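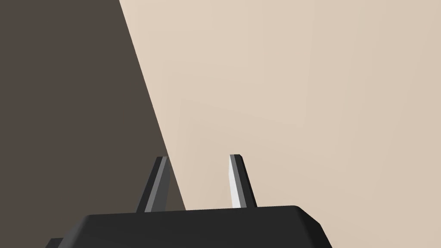 Skakton arm, simulation cell — model inspection, February
Checked by: Shewit Gebremichael
Comments reviewed: Bontu Hailu

1. Gripper, nothing held
Jaws parallel and open — pass.
Finger collision meshes match visual meshes — pass. Right finger mesh re-exported at revision 30.
Closing force limit set to 200 N in the Moges config. Old file still had 270. Corrected.

2. Cabinet approach
Start pose well short of the upright grey block. Fingers open, block ahead and to the left.
Handle collision shape loads with the cabinet — pass.
Floor contact flag raised once in 370 resets. Log kept, no action yet.
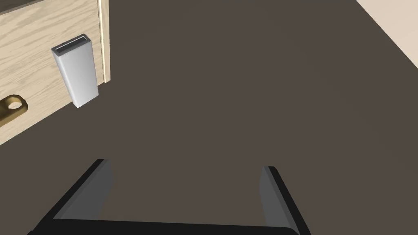 3. Wrist and room corner
Joint limits as per Romard sheet — pass.
Wall clearance check enabled — it was off in the last build. Repeat after the next update.
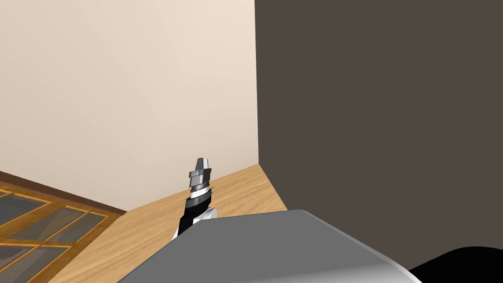 Item 3: gripper pointing up, by the room corner.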